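Norkeo Hand-Teach Kit – wrist camera, trigger grip and teach software

2024-10-26
By Freya Fairclough

Back in stock as of this morning. We had a gap since July while the trigger grips were reworked, sorry to everyone on the waiting list. Orders go out in the order they came in.

What it is: a kit for showing a robot arm a job instead of writing the job out. Two ways to do it. Grab the arm by the collar and walk it through, or sit off to the side and drive it with the trigger grip. Same software records both. You can switch halfway through a run and it keeps going as one recording.

In the box: trigger grip with cable, wrist camera and bracket, teach collar, foot pedal, power supply, screws and a short hex key. Arm not included. Gripper not included either, people keep asking. If you already run a Flirnex two-finger gripper the bracket bolts straight on. For others check the hole pattern on the drawing before ordering, we can't take back brackets that have been drilled.

Setup is short. Bracket on, camera on, plug both cables into the base unit, run the level check. Do the level check again if you change grippers. It asks you to hold the arm still and then it really does mean still.

Teaching by hand. Pedal down frees the arm, pedal up locks it. Move slow near the part, quick in open air, the software smooths the quick bits but leaves the slow bits alone. Keep your fingers behind the collar. Good for big reaches and for getting the approach angle right first time.

Teaching by remote. Better for tight spots, where your own arm would be in the way of the camera. The trigger follows your finger the whole way, so half squeeze is half closed. Fine mode is the small button under the thumb – use it inside enclosures, always. You get the wrist view live on your monitor and the same view is what gets saved with the run.

We do most of our own testing on old desktop PCs. Cheap, lots of them around, and full of cables that snag. Wrist view on one of those, Dell board, CPU socket empty with the metal frame swung open, no memory in the slots:

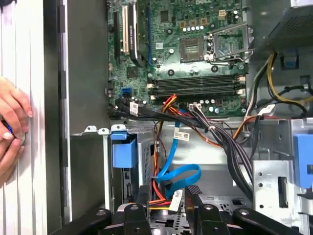

Ashworth wrote in that the cables are the whole problem for them, boards are easy, and that a run taught with the harness lying one way is no use once it lies another. Fair point and we agree. Record the same job several times and move the loose wires between takes. The software groups takes of one job together, so name them the same and it does the rest. Don't tidy up too much either. If the real job has a mess in it then teach with the mess.

Other things that help: start each take from a different spot. Leave your bad grabs in if you recovered from them, mark them with a double tap on the pedal. Throw away the ones where you stopped to think for a long time, they teach the arm to stop and think.

Storage. Base unit holds 200 runs at standard length, then it asks you to copy off. Any USB drive. Files open in the Plosta viewer, which comes with the kit, no licence key needed anymore.

Cable on the trigger grip is 2 meters. Longer one comming, no date yet.

Warranty is 2 years on everything but the pedal, pedal is one year. Spare finger pads sold seperately in bags of 100, we don't do smaller bags, sorry.

Not for use with arms that have no hand-guiding mode if you want the collar part. Remote part works fine on those. Ask first if unsure – send the model number and a photo of the wrist flange.

Comments

Tobin: Does the pedal work left footed? Bench is against a wall on the right.

Freya Fairclough: Yes, either side, cable comes out the back.

mkd_bench: Had the old grip. Fine mode used to drop out if you let go of the trigger fast. Is that fixed?

Freya Fairclough: Fixed, that was half the reason for the rework. It stays in fine mode until you press the button again.

Odalys: We teach by hand to get over the part and then go remote for the last bit. Switching mid run works well, just lift off the pedal before you pick up the grip or the arm sags a little.

Ren P: any word on the longer cable, would order today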